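Rukby Basket Notes, read me first

Hi! I'm Edit, and this folder is my running record of what goes in and out of the vegetable basket (yes, really). It started as a list for Réka and me, then it grew to 72 entries, so now it gets a readme.

Each entry has a date, what went in, and a short note if I felt like writing one. I put "pepper" for anything I couldn't name, sorry!
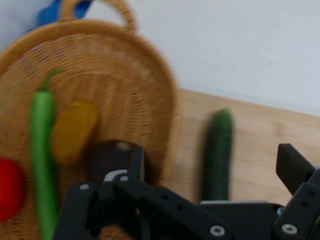
Wicker basket with green chili and yellow pepper, cucumber alongside.

Cucumbers get their own column, and so do squashes. The 8 entries from July are in Botond's handwriting style, meaning all lowercase and no commas, and I left them alone.

Use any of it you like. If you spot a mistake, tell me and I'll fix it in version 2.

Last edited 10/01/2025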